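Keeping a Rye Starter Through a Warm Kitchen

Last updated: August
Reading time: 4 minutes

A rye starter kept at room temperature is a mixed culture of yeasts and lactic acid bacteria, and the two groups respond differently to heat. Acid production keeps rising at temperatures where the yeast has begun to slow. In a warm kitchen the baker meets this as a sour, runny starter that smells strong in the morning and lifts the dough poorly by the afternoon.

The bakery at Inel has baked with the same rye culture through several hot summers. Its method is plain and needs no equipment beyond a scale, a thermometer and a jar with a loose lid.

Feeding ratio

In cool months the Inel starter is fed at one part old culture to 2 parts flour and 2 parts water, by weight. In August the old culture stays at one part and the flour and water both go up to 8. A smaller share of old starter carries over less acid and takes longer to ripen, which brings the peak back to a usable hour. The flour is wholegrain rye from the mill at Zumitz, ground coarse. Fine rye ripens faster and gives a looser paste.

Water goes in straight from the fridge. The target is the temperature of the finished mix, taken with the probe in the middle of the jar, and the flour will usually be the warmest thing in it.

Reading the jar

Rye does not dome and collapse as clearly as wheat. The surface cracks, small holes open along the cracks, and the centre flattens. Inel uses the culture when the holes are open and the centre is still level. A band around the outside of the jar marks the starting height. Smell is a poor guide above a certain warmth, as the sharp notes arrive well before the rise is complete.

If the peak falls during the night, feed later in the evening or stiffen the mix. A stiff culture, made with half the usual water, ripens slowly and can be crumbled into the dough water the next day.

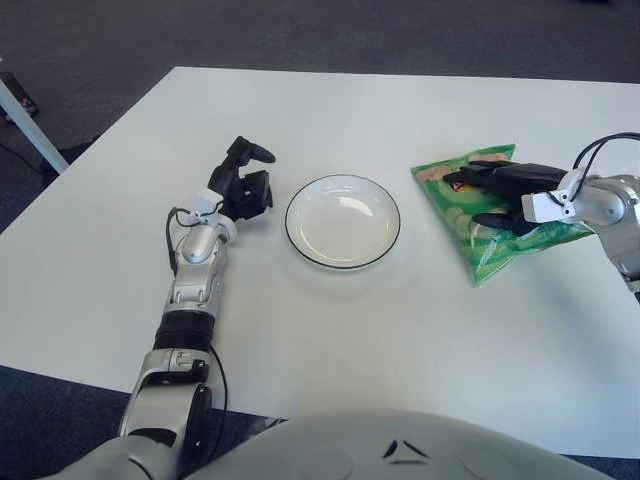 Cold storage

The second jar, known in the bakery as Obi, lives in the fridge and is fed every 11 days. It goes in 4 hours after feeding, before the peak, so that some flour remains for the culture to work on. Before baking it has two feeds at room temperature. One feed will raise a dense tin loaf such as the Brustari, but a free-standing loaf needs both.

Grey liquid on top of a cold jar can be stirred in or poured away. Pouring it off makes the next feed slightly thicker, so add a spoonful of water. Pink or orange streaks, or any fuzzy growth, mean the jar is thrown out and restarted from dried flakes.

To make the flakes, spread ripe starter thinly on baking paper, leave it until brittle, and store it in a sealed tin away from the oven.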